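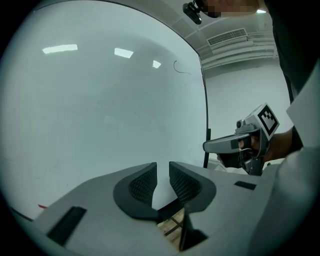 Selum hand unit in the foreground, fingers upright, with the second hand unit held to the right.

Hand-held gripper comparison: pre-use inspection
Rig: Selum and Flarnness hand units, Rositz bench
Date: January 16, 2020
Inspected by: Shanti Gautam
Seconded by: Wenjie Hao, under protest

1. Fingers free of splits and tears
OK. The Selum pair is on 2,292 cycles and still has its mesh texture. The Flarnness pair is newer and has been complained about more.

2. Fingers open and close evenly
OK on Flarnness. Selum left finger arrives a shade after the right, like a colleague at a fire drill. Logged in August, logged again now.

3. Finger screws tight
Done. Two were finger-tight, which is presumably how they got the name. Nahuel to stop putting the hex key back in his pocket.

4. Marker cube seated, faces clean
OK. Thumbprint wiped off one face. Please hold the unit by the handle. It has a handle.

5. Lens clean, cap off
OK. Yuzhen recorded 229 clips with the cap on last time, so this line now needs initials. YQ

6. Head camera strap and tilt
Pass. Tilt down until the hands are in view, then leave it alone.

7. Glare
Comment. The big white panel throws the ceiling lights straight back. Jad says tracking copes. Jad also said that about the Prajapati controller. Repeat one run with the nearer lights off and compare before anyone writes "robust" in the report.

8. Cables clear of the work area
Fail. Thin dark cable across the wooden surface. Tape it down or route it behind.

9. Both units on the same firmware
Not checked - the Prajapati controller was updating itself and would not discuss it. Wenjie to check before the first run.

10. Trial sheet to hand
OK. 1,410 grasps planned per unit, same objects, same order. No swapping units halfway through because one is "nicer".

Result: hold until 8 and 9 are cleared. Item 2 does not stop the trial but goes in the notes.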